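Progress report to Arrieta, 14th December
Riser toy and sorting room, second half of the year

Hello again, and thanks for being patient while I got this together. I know the form asks for headings and I've tried, but I'm better at just telling you how things are going, so most of it is in plain paragraphs with the money near the end.

Where we're up to

When I wrote in February we had the keys, a bare room and a great heap of donated toys in bags that came up past my knees. We now have a working room, open two mornings a week, and families are borrowing from it. Over 400 items have been cleaned, checked and put into labelled tubs, and 330 of those have been out on loan at least once. I'm really pleased with that! The target in our application was 1000 items sorted by the end of the grant, and I'll be straight with you, we're behind it. The sorting is slower than I'd guessed, mostly on account of the small bits. A doll's pram takes two minutes. A biscuit tin of mixed blocks, marbles, puzzle pieces and somebody's old keys takes most of a morning.

The room itself is much nicer than it was. We've hung fabric over the worst of the wall, which makes the place feel warmer and takes the echo down a fair bit (you might remember me complaining about the echo). The rest of the walls still want a coat of paint. I had a go at scrubbing them and gave up after one patch, so painting is on the list for the new year if the landlord will meet us halfway.

The sorting table

We do nearly all the fiddly work at one table now, and it's changed how the mornings run. Before, we had three people tipping bags out on the floor in different corners and nothing ever ended up with its mates. Having everyone around the same table means that if I turn up half a farm set, there's a good chance the other half is in front of the person across from me.

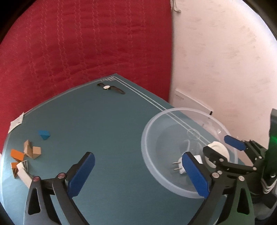 Blocks have been our biggest category by a long way, and also the biggest headache. They come in from everywhere, they're hardly ever in their own box, and a set with three pieces missing looks exactly like a set until a four-year-old tries to build the castle on the lid. We started out sorting them by colour, which looked gorgeous in the tubs and was no use to anyone. Now we go by shape and size first, so the blue triangle and the orange one on the teal table would go in together, and the plain wooden pieces get matched up by how they sit against each other. I keep a watch on the table while we're at it, as we do it in short bursts with a proper tea break. The concentration goes after that and things start landing in the wrong tubs.

Anything we can't match goes into what we call the odds tub, and that has turned into the most borrowed tub in the room. Parents tell us the kids like it better than the complete sets. I'd like to make up a few more of these on purpose, with a mix of wood and plastic and a card with some building ideas tucked in the lid.

Loans and families

We have 13 families borrowing regularly and a bigger group who drop in when it rains. Most take one tub and one larger toy. Returns have been very good. We've lost a few small pieces, as you'd expect, and one ride-on came back with a different wheel, which works better than the old one did, so I've said nothing.

The loan cards are still paper. We looked at the Trora system you suggested and I can see it would save time on the monthly numbers, but it needs a decent internet connection and ours drops out whenever it's windy. I'd rather come back to that once the line is sorted. In the meantime the cards go in a shoebox, in order, and I type them up at the end of the month with a biscuit.

Things that have been harder than expected

Storage, mainly. The shelving from Ondus came two uprights short and it took five weeks to get the missing ones, so for a good while the tubs were stacked on the floor four high and we had to shift the lot to get to the bottom one. It's up now and bolted to the wall.

Washing soft toys has been a pain as well. We haven't got a machine on site, so they go home with whoever has room on the line. I've stopped taking any big plush ones for now. I felt mean turning them away, but we had a giraffe taller than the door handle and nowhere to dry it.

We also need to be firmer about what people leave at the door. I've put up a sign with a list of what we can take and it has helped a bit.

Money

Spending is close to the budget. Shelving came in slightly under, tubs and labels slightly over, and cleaning supplies well over (I simply didn't know how many wipes you can go through in a morning). I'd like to ask whether the leftover shelving money can be moved across to cleaning supplies. The receipts are in the envelope with this report, clipped together by month.

Coming up

We close for the holidays and open again at the start of the school term. First jobs are the painting, a second pass through the jigsaw bags, and a run of short evening sessions for families who can't make the mornings. I've pencilled in February for your visit, so let me know which week suits and I'll make sure the kettle's on and there's a clear chair for you to sit in.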